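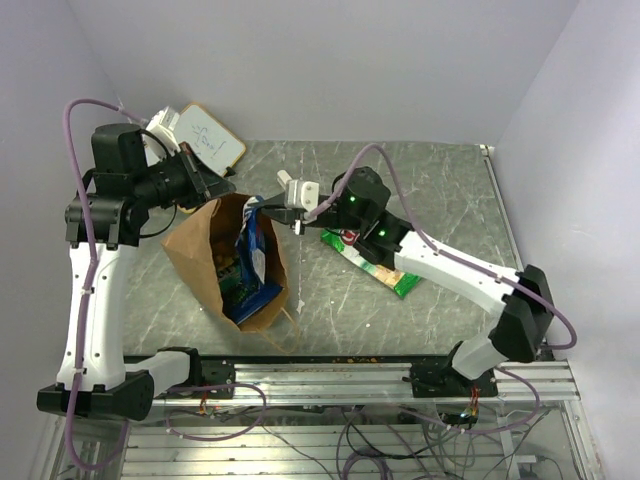
Hulta: a set of public statements on attacks and unrest

What's in it

Hulta gathers official statements made after street violence, attacks on foreign students and disputed arrests. Each record is one statement by a ministry, embassy, police force or town council, with the date it came out, the office that spoke and the place it was about. We've been building it at Urum since January and we're really pleased with how it's shaping up!

There are 32 incidents so far. Most have several statements each (the first one from the police, then the embassy, then a minister who has been asked about it twice at the airport), and it's the shift in wording between them that we find so absorbing.

Files

statements.csv holds the full text, one row per statement
incidents.csv holds place, country and a short neutral summary
offices.csv lists who spoke, with old and new names of ministries

Join the first two on incident_id. Don't join on place name, as spellings vary a lot.

Languages

Statements come in 8 languages. English translations are in the column text_en. Two of us checked every one, and where we couldn't agree on a word (there was a long and very enjoyable row over "deplore") both versions are kept, split by a slash.

How we labelled tone

Each statement gets one of 9 tone labels, from "regret" to "demand". The Ramasamy notes, in the docs folder, explain where one ends and the next begins. Please read them before using the labels!

Known gaps

Spoken remarks are thin. Local police posts are often deleted within hours, so early wording may be missing. Names of victims and suspects under 18 have been taken out.

Changes

Version 2 adds the Womex import and fixes the muddled time zones in incidents.csv.

Contact

Jacqueline Marchal looks after the set. Corrections are very welcome, above all with a link to the original statement.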